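Getting red dirt out of runners

Wet season at Plongate means clay on everything. How I do mine, quick version.

Let the mud dry first. Overnight at least. Wet clay just smears into the mesh - learnt that teh hard way.

Laces and insoles out. Bang the soles together outside, then a stiff brush, dry, heel to toe. Old toothbrush for the seams.

Bucket of lukewarm water, 300 mL white vinegar, squirt of dish soap. Sponge on, dont soak. Rinse the sponge heaps. 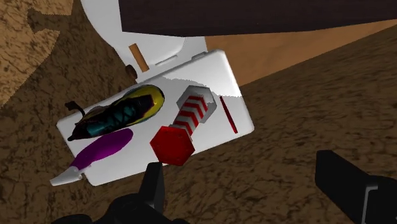

Drying is where people wreck them. No heater, no dryer, no full sun, glue lets go. Stuff with newspaper, change it after 3 hours. A white tray's handy under them, you see straight away if colour or clay is still coming out, and a dark shoe with teal panels like that one hides plenty. Yellow trim shows the lot, so do that last with a clean cloth.

Laces in a sock, cold wash.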